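I finally drink enough water, and all it took was a desk bottle

August was brutally hot in our part of town, and by 3 in the afternoon I'd have a headache sitting right behind my eyes. Every single day! I blamed my screen, then my chair, then the coffee (never the coffee, really). My friend Akash Rajput asked how much water I'd had since breakfast and I had to think about it. One glass, maybe.

So I started keeping a 500 ml bottle within arm's reach, always on the same corner of the desk. First one gone by 11, second one by lunch, and after that I just sip when I feel like it.

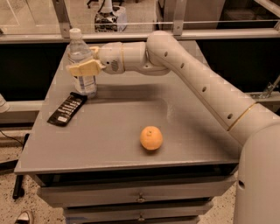 The refill walk has become my favorite part of the day. The kitchen at Feltwood is at the far end of the hall, so I get up, stretch my legs, say hi to people I'd normally only email. I bumped into Bhupendra Dhillon there last week and we sorted out a scheduling mess in 2 minutes flat.

I've tried adding cucumber (lovely), mint (even better) and a slice of ginger, which I left in overnight and would not do again. Next up is frozen berries, and I can't wait. If you have a good combination, leave it in the comments!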